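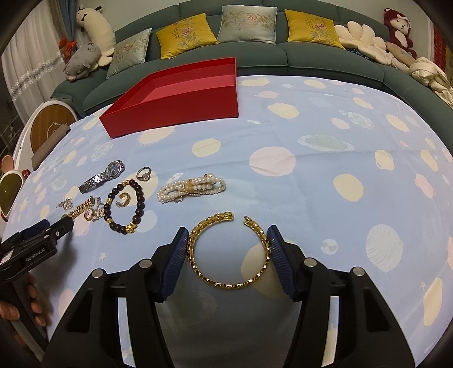 Selling the jewelry box: what the buyers don't say
Speaker notes, library evening series, February

Start at 7 even if people are still getting coffee. Lights stay up, I want to see faces.

Opening
Ask who has a drawer, a pouch or a shoebox of jewelry at home they haven't worn in years. Wait for the hands. Then ask who has had a flyer through the door offering "top cash" for it. Usually the same hands.
Say up front: I don't buy gold and I don't sell it. I did the books for a pawnshop for 9 years and I came out of it suspicious of nearly everyone, including the pawnshop.

The melt price
Most of what you'll be offered has nothing to do with how pretty the thing is. A buyer weighs it, works out how much gold is in it, and offers you a slice of that. How big a slice is the whole game.
Explain karats on the board. 24 is pure. 14 out of 24 is a bit over 58 percent. So a 14 karat chain is a bit more than half gold by weight and the rest is other metals. Do the sum slowly. Last time I rushed this and lost the back row.
The stamp: 585 means 14 karat, 750 means 18, 375 means 9. A stamp is a claim. I have seen good-looking stamps on plated brass. Clasps get replaced too, so a real stamp on the clasp tells you about the clasp.
GF, GP, HGE: filled, plated, heavy electroplate. Don't expect melt money for these from most counters.

The Kevitz story
Kevitz is the outfit that sets up in hotel function rooms, tablecloths, free mints. Kazue Hamada took her late aunt's things there and let me use her numbers. They offered $589 for the lot. One lot, one number, nothing written down. She asked for it piece by piece and was told the offer was "for the collection." She went home.
Pause here. Ask what bothers people about that.
What bothers me: a single price hides which pieces they wanted. If one ring is carrying the whole offer, you'd like to know which ring.
Don't tell them what she got later. She hasn't sold. People always want the big payoff and I don't have one. For all I know the offer was fair, and that's the problem, she had no way to tell.

The mail-in envelopes
Skollar and Durkex both do these. Prepaid bag, you send it off, they send an offer. Read the terms out loud from the printouts. Skollar gives you a window to refuse, and silence counts as yes. Durkex says shipping back is free "in most cases." Which cases? I wrote to ask. I got a coupon.
Insurance: look at the limit and look at who decides what the contents were worth.
If you do send anything, photograph every piece first, and weigh it on a kitchen scale if that's all you own. Write the weights down. Keep the list somewhere other than the envelope (somebody did this, don't say who).

Appraisals
An insurance appraisal is what it might cost to replace the thing new at a store. It is not what anyone will pay you. I've watched grown men wave one of these across a counter.
Horácio Peixoto will say in the Q and A that a good appraiser is worth the fee. He says it every time. For a signed piece or a decent stone, fine, he has a point. For a plain chain I'd keep the money. Never use an appraiser who also offers to buy it off you.

The app
Somebody will ask about Gilani, where you point your phone at a ring and it gives you a value. I tried it on 2 rings. It gave the same range for both, and one of them came out of a gumball machine. Maybe it's better now. I wouldn't sell on it.

What I'd do
Sort it at home, by stamp, with a magnifier. Karats never go on the scale together. Mixed karats in one pan get paid at the lowest one if you're not watching.
Look up the day's gold price before leaving the house. It's quoted per troy ounce, 31.1 grams. Kitchen scales use grams, so do the division.
Get 4 offers, in writing, per piece. Anybody who says the price is only good until you walk out the door has told you something useful.
Watch the scale. It should face you and start at zero.
Ask about stones: do they come out, do you get them back?

If short on time, cut the app and go straight to questions.

Questions
Silver: same idea, much less money, sterling is 925.
Pearls: I don't know pearls. Say so.
"Is now a good time to sell?" I have no idea, and neither does the man on the radio.
Handouts are on the table by the door. Room has to be cleared by 8:30, chairs back against the wall.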